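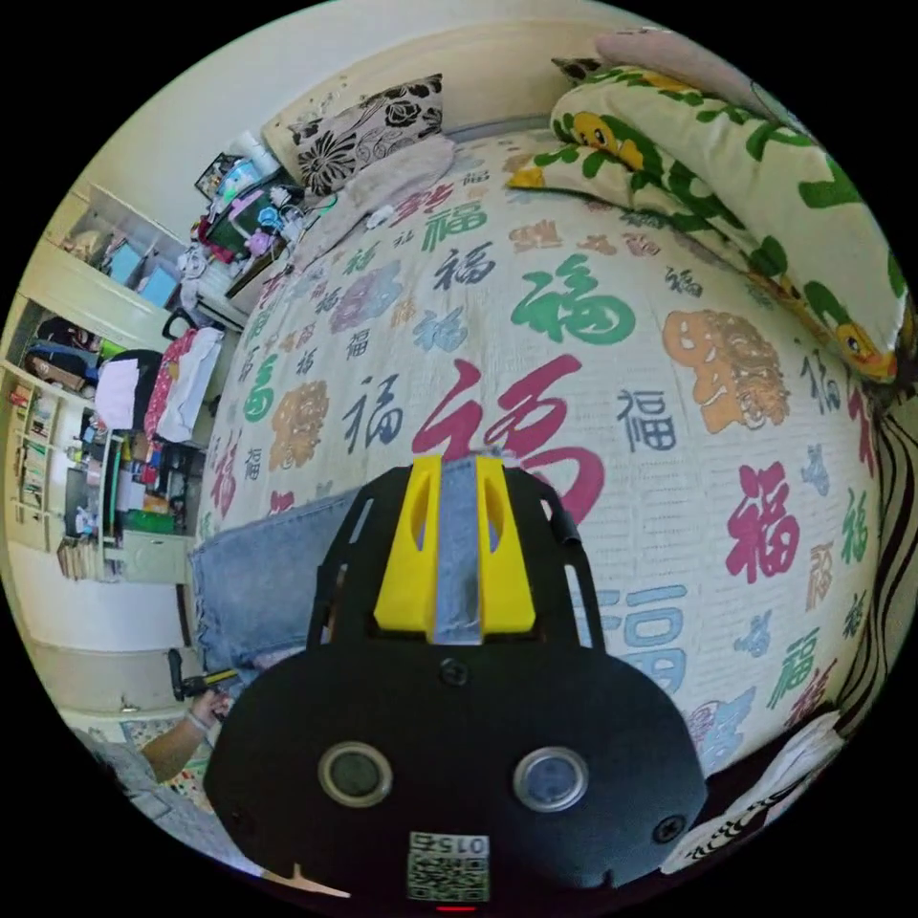

Reviews > Robotics > Guides and Standards

Posted in August by Concetta Zuccaro

Terkov Good Practice Pack for Hand-Held Grippers, second edition

The Terkov pack is a printed handbook of 122 pages with a set of wipe-clean cards. It covers how to record household tasks with a hand-held gripper so that the recordings can be used to train a robot arm. I bought the first edition and didn't get on with it. The second is shorter, has a proper index, and drops the long opening chapter on the history of grippers.

I used it for a month on clothing and bedding, working mostly in bedrooms. By the end I had 1,270 recordings made under its rules, and I had older ones to compare them with.

The handbook is split into three parts: before you start, while you record, and what you keep. The first part is the strongest. It asks you to write down the task in one sentence before you pick up the gripper, and to say where the task begins and where it ends. For a pair of jeans, "fold the jeans" won't do. You have to say whether they start flat or in a heap, which way the waistband faces, and what counts as folded. I found this tedious for two days and then stopped noticing it.

The rule on backgrounds is the one most people will argue with. Terkov says to leave a lived-in room as it is, apart from anything private or unsafe. Patterned bedding stays on. Cushions and blankets stay where they are unless they block the work. The older Divolholm checklist, which a lot of us learned from, wants a plain cover under every garment. I think Terkov has this right for clothes. A robot that has only seen trousers on a white sheet will have a hard time on a printed bedspread, and most beds I have worked on had some sort of print.

The privacy page is good but too short. It tells you to go round the room first and look for letters, photographs of people, screens and medicine labels. It says very little about wall charts and calendars. A plain number chart is harmless, but a family calendar with names and appointments on it should come down, and the card for this step doesn't list it. I have written it on mine in pen.

The second part deals with handling. Keep the fingers in view at all times. Close on the cloth at a steady speed. Don't help with your free hand unless the written task says two hands. Don't hide a bad grip by cutting the recording; mark it as failed and keep it. There is a useful section on denim, with advice on approaching thick seams square on and keeping the fingertips away from open zips and metal buttons. I would have liked the same care given to knitwear, which gets half a page. 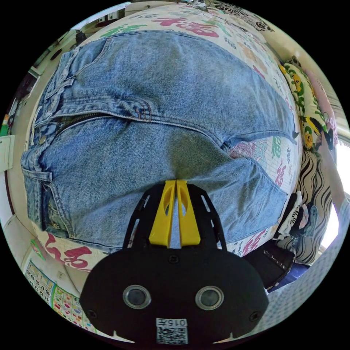
Angelica Lumbao wrote in after I posted my first notes to say that the free-hand rule is too strict for jeans. She would let people steady the waistband as long as it is logged, and she thinks a flat ban pushes them into doing it anyway and leaving it out of the notes. Her own team allows it and puts a mark in the task sheet. I take the point. The handbook does let you write a task as two-handed, but the wording is tucked away in an appendix and the card just says "one hand".

The third part is about records. Every device should carry a number that can be read in the recordings, and that number goes on the task sheet too. I now do this every time. When I went back through my older set of 3,543 recordings, many couldn't be matched to a gripper at all, so I couldn't tell which ones had been made with worn finger pads.

The cards are the weak point of the pack. The print is small, the ring they hang on is too tight to turn with one hand, and the wipe-clean coating smears with ordinary marker. Górecki sells a plainer set of cards with bigger type. They have less on them but I would sooner read them at the bedside. The storage box (from Premimwood, sold separately) is solid and not needed.

There is no online version of the handbook, so searching means using the index. Updates come as loose sheets by post. The list of terms at the back is clear, and I have lent it to new starters who hadn't read the rest.

I would buy the handbook again and skip the cards. Anyone recording alone at home could manage with the first part and the records section. A team will want the lot, and should agree its own line on the free hand before the first session.

Filed under: grippers, household tasks, record keeping

Contact the reviews desk | Copyright the authors | Back to top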